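4.3 Visual grading of bananas in home kitchens

The waste diaries collected in Clulwood and Zanulville have been cited several times as evidence that households throw away bananas that are still good to eat. We think the evidence is weaker than those citations suggest, and in this section we set out why. Our doubts have little to do with the honesty of the people who kept the diaries. They concern the step in which a brown peel was turned into a category, and then a category into a weight of "avoidable" waste.

Participants in both towns were asked to write down each item of fruit they discarded and to pick one of four words for its state: fresh, ripe, overripe or spoiled. The 463 banana entries make up the largest single group in the fruit data. Isaksson and Mansilla treated the first three words as edible and the last as inedible, and from this they concluded that most discarded bananas could have been eaten. The trouble is that "overripe" was never defined for the people using it. In the follow-up interviews, one participant in Clulwood said that she used it for any banana her children refused. Another used it only for fruit that had begun to leak. Both answers entered the table as the same thing.

It might be replied that such differences even out over enough entries. They would do so only if people erred in both directions about equally often, and we see no reason to expect it. A person who has just thrown out food and must write down why has a mild interest in picking the worse word. A person who has signed up for a study on waste, and who knows what the study hopes to find, may lean the other way. We cannot say which pull was stronger in these kitchens, and the original authors could not say either. They report a single share with no range around it.

The peel itself is a poor guide. Speckling is an ordinary part of ripening and often has little to do with the flesh underneath. A bruise may stop at the skin or go through to the middle, and the only way to find out is to open the fruit. Verstraete's proposal that each banana be scored by the share of its peel that is brown or black has the appeal of being quick, and two people trained together will usually give close scores. Agreement between scorers tells us that they are looking at the same peel. It doesn't tell us that the peel is worth looking at.

There is also the matter of the pile. Nearly all home scoring is done on fruit as it lies, in a bowl or on a shelf, and fruit in a bowl hides most of itself. The darkest banana draws the eye. In our own trial we asked scorers to give one grade to a whole bowl and then to grade the bananas singly, after they had been taken out. The grade for the bowl tended to follow its worst member. Staniforth, who scored for us in March and had earlier scored for the Zanulville team, told us that he had always worked from the bowl, since nothing in the instructions said otherwise. If the other scorers did likewise, the condition of a bowl was being assigned to each banana in it. Figure 7 shows the kind of mixed bowl on which scorers disagreed most: overripe bananas, pale yellow to tan where the peel is clear, with one much darker than the rest at the upper right. 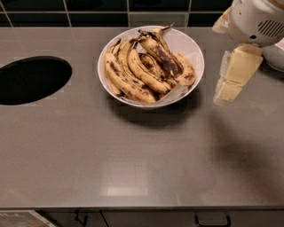
Figure 7. Overripe bananas in a white bowl on a steel counter.

Storage is a further weak point. The Negi protocol assumes that the fruit bowl stands apart from the place where waste is thrown away, so that carrying a banana from one to the other marks a clear decision. Many kitchens are not arranged like that. Where the bowl and the waste opening share a counter, fruit may be moved back and forth while other things are being done, and several participants admitted to setting a banana aside "for baking" and then discarding it without making an entry. Painemal has argued that these lapses are rare. His argument rests on a check of 10 households, all of which knew they were being checked, and we do not find it persuasive.

The weights deserve the same caution. Diaries gave counts, and the counts were multiplied by a standard weight taken from the Vaslow tables, peel included. Nobody eats the peel. Entries of 500 g or 1000 g appear often enough in the supporting files to make us suspect that some households wrote down what they had bought, in round amounts, in place of what they threw away. The authors kept these entries without comment.

None of this shows that the published share is too high. It may even be too low, given the unrecorded baking fruit. Our claim is a smaller one: the diaries cannot carry a firm figure in either direction, and advice to households should not be built on them until bananas have been opened, graded on their flesh and weighed without the peel. We did this for only part of our own sample, and the results in Section 4.4 should be read with that limit in mind.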